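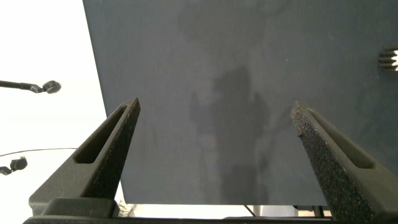

Kylie Costigan wrote back on the first draft that it went on and on about the arm and hardly mentioned the people beside it, and could we please fix that before anyone outside the shed read it. Fair call! The people part now comes first and the file notes come after.

Jorkatden: wrist-view recordings from the panel bench at Bright
Last updated 6 September 2021

What it is

Jorkatden is a set of 1,155 short recordings made at the panel bench at Bright, where flat panels get checked over and moved on to the next job. The recordings come from the small camera at the gripper, so you see what the gripper faces: two dark grey fingers coming up from the bottom of the view, black grainy pads on their inner sides, and a panel or part of one in the gap. We love this angle. You learn a lot about how close is close enough.

Eline is our name for the arm and the bench together. Podeo is the program that starts and stops the recordings and writes the log.

What changed for the people

There were 4 people on the panel bench before Eline and there are 4 now. What changed is the day. Before, each person lifted and turned panels for most of a shift and filled in the check sheet when they could. Now the arm does a good share of the holding and turning, and the bench crew spend more of their time looking: marks, edges, anything that doesn't sit flat. The check sheets are better for it, and so much easier to read.

Some things got harder, and we want them written down too. You can't chat across the bench the way you used to with the arm in the middle. Setting up in the morning is fussy. Two of the crew missed the lifting at first (one still does) and said the shift felt long with less moving about. We now swap spots after the morning break, and the swap is in the roster, so you don't have to ask for it.

Everyone on the bench did 40 hours of paid training before running Eline alone. Anyone on the bench can stop the arm, for any reason, and doesn't have to write up why. Please keep both of these if you copy our setup. They mattered more than any setting in Podeo.

What's in the folders

recordings: one file per attempt, named by run number
logs: start, stop, who pressed stop (role only, no names), and a free text note
notes: what the bench crew wrote at the end of a shift, typed up as they wrote it, spelling and all
stills: single pictures taken from the recordings

The notes folder is the best thing in here. Read it before you train anything. The crew spotted a bad approach angle well before we found it in the logs, and their words for it are a lot clearer than ours.

Things to know before you use it

Light. Pale backgrounds can come out very bright, and the panels are dark, so one side of a picture may be close to white while the other has plenty of detail.

Soft dark shapes on panels. You will see blurry dark patches that could be a shadow or a reflection. We have not labelled them either way. Please don't treat them as marks on the surface.

Pads. The grip pads wear. In some pictures, the right-hand pad has a small torn or frayed spot near the tip. Pad changes were not logged until December, so don't count on the log for pad age.

Part views. Stands, cables and fittings turn up at the edges, often only in part. They are unlabelled.

What we'd rather you didn't do

Please don't use the logs to work out how fast any one person works. The times include swaps, chats, training and people stopping the arm to have a proper look, and we want them to keep doing that.

Still to do

Match the notes to run numbers (half done)
Add the second camera's recordings
Ask the bench crew what they'd like recorded next; there's already a list on the wall and it's a good one

Questions and corrections go to Kylie Costigan.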